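Visita a la planta de papel de Luson

La visita empezó en el patio de recepción de fibra, a las puertas del edificio antiguo. La fábrica ocupa el solar de un molino de 1790, del que se conservan el canal de toma y dos arcos de ladrillo. Nos guió Maxine Fairweather, responsable de procesos.

El papel recuperado llega en balas de 900 kg y pasa al púlper, donde se desintegra con agua a baja consistencia. La depuración se hace en dos etapas: ciclones para la arena y las grapas, y tamices de ranura para plásticos y colas. El rechazo se prensa y se pesa por turno.

La máquina principal, una Sketon de mesa plana, fabrica papel de embalaje de 200 g/m². En junio se sustituyó la tela de formación y se reajustó el vacío de las cajas aspirantes – según Fairweather, el perfil transversal de humedad es ahora más uniforme. No se permite entrar en la zona de secado; se observa desde una pasarela acristalada, con bastante ruido.

El recorrido termina en la sección de envíos, que prepara los pedidos pequeños de la marca Pirihi. 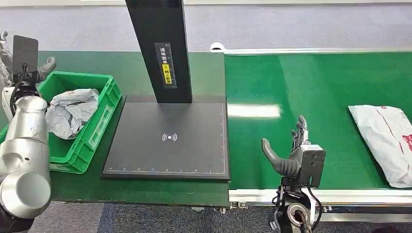
Mesa de trabajo con caja verde de plástico y estación de escaneo.

Las muestras se piden en recepción al salir. Conviene llevar calzado cerrado y reservar con antelación, ya que los grupos son reducidos. El aparcamiento está al otro lado del canal.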